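Galbraith parts organizer, long-term review

Posted Jan 5, 2018 by Finlay Leckie
4 min read
Print this | E-mail this

Third organizer in as many years. First one cracked in the cold, second had drawers that fell out if you looked at them. So now the Galbraith. Wall mount, 40 drawers, gray shell, clear fronts. Had it up since last January, so a full year in the garage. No heat out there. Figured that's long enough to say something useful.

Short version: good box, bad labels, lousy screws. Buy it anyway.

Mounting first. Comes with four screws and four plastic anchors. Throw out the anchors. Mine spun in the drywall the second I put any weight on them and I had to move the whole thing over to hit studs. Keyhole slots on the back are not on sixteen inch centers, so you get one stud or you get a backer board. I did a backer board, scrap of 3/4 ply, screwed to two studs, then the cabinet onto that. Solid. Should have done it first time. Instructions are one sheet, all drawings, no mention of studs.

Drawers. Slide well. Little stop tab at the back so they don't come all the way out unless you lift. The tab works, the old Lalitz I had didn't have one and I spent an evening picking up washers off the floor. You do need to lift harder than you'd think, and with cold hands it's annoying. One drawer sticks, second row from bottom, has from day one. Sanded the runner a bit. Still sticks.

Dividers are sold seperately. Two per drawer in a bag from the same people, and they fit tight, nothing migrates under them. Tiny stuff stays put, even the M2 nuts. Worth the extra.

Labels. Come on. Paper inserts behind a plastic lip, and the lip is so shallow the paper curls and pops out by summer. I lost half of them in July humidity. Went over to label tape stuck straight on the drawer front, no trouble after that. Takes an hour. Do it before you fill it.

What's in mine: fasteners in the top rows, electrical below that, plumbing bits at the bottom where I don't have to look at them. Resistors in bags of 200, one bag per drawer is about the limit before it won't close right. Wood screws, a box of 200 #8 by 1-1/4 fits with room to spare. Anything longer than two inches has to go in on a slant. If you mostly keep long bolts get something else, the Stelloneck has deeper drawers but half as many and the plastic is softer.

Where it falls down is leaded parts. Switches, sensors, anything with a wire tail. Leads snag on the drawer above and you pull one out and get three. I quit fighting it. Those live in open shallow bins on the bench now, grab and go.

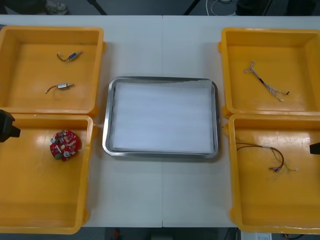
Fraser Leckie wrote in that he gave up on drawers for wired parts too, but he coils each lead, puts a twist tie on it, and stands them up in the Galbraith on end. Fits six or so to a drawer that way, he says, and the snagging stopped. Also says the newer ones ship with a longer label lip. Haven't seen one. If true, that's my main gripe gone.

Might try the twist ties. Sounds like a lot of twist ties.

Durability. No cracks. Dropped one full drawer on concrete, corner chipped, still slides. Clear fronts have hazed a little on the window side. Model number on the back of mine is 2519, in case you need to match the divider bags, becuase the older shell takes a different size and the package doesn't tell you.

Would buy again. Would skip the anchors, skip the paper, get the dividers at the same time and save the shipping.

Print this | E-mail this

Recent reviews
Drulell bench vise, six months in
Lalitz stacking drawers: what broke
Stelloneck deep cabinet, first look
Label tape that stays on in a cold garage
Cheap stud finders compared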